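Looking After Old Paintings and Prints at Home

My house is full of art, and hardly any of it is worth real money. There's a small oil landscape dated 1911 that came out of an estate sale in Pritia, a stack of prints, and a portrait of a very grumpy man in a ruff that I love more than most of my furniture. All of it gets dirty, and over the years I've picked up a few habits that keep it looking decent.

Dusting first. I use a wide, soft, natural-hair brush that has never been near paint, and I hold the picture upright and a little forward so the dust falls away from the surface. Top to bottom, light strokes, no pressing! If you spot flaking paint, stop right there and put the brush down. Feather dusters snag, and paper towels leave lint in every ridge of the brushwork, so I gave up on both.

No water, no spit, no bread, no potato. I know, I know, your aunt swears by the potato. It leaves starch behind and the mold loves it. If the varnish has gone brown, that's a job for a conservator, and mine quoted me less than I'd feared for the ruff man.

Where you hang things matters a lot too. I keep my oils off the outside wall, away from the radiator and well clear of the kitchen (grease and steam get into everything). My one exception is a cheap poster by the back door, and you should see the state of it.
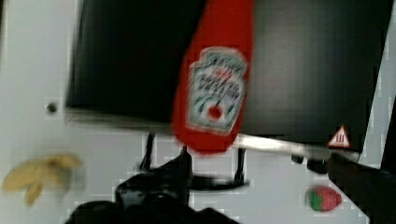
Red-bordered hot-surface sticker, just above the metal bar.

For glazed prints, spray the cleaner on the cloth and never on the glass. It creeps down under the edge of the frame and stains the mat, and I have a lovely tide line on a Mfaume harbor print to prove it. I like the Gultex lint-free cloths, but an old cotton pillowcase cut up works fine. Acrylic glazing needs a cleaner with no ammonia in it.

Hang anything heavy from 2 hooks, spaced well apart. It stays level when doors slam, and you won't be nudging it straight every morning. I stick little felt pads on the bottom corners as well - a pack of 1000 was silly cheap and I'll be using them until I die.

Once a year, in May, I take everything down and check the backs. I look for rusty wire, loose nails and tiny piles of sawdust. It takes me 10 minutes a picture, longer if I stop to admire the Akham sketches, and I always do.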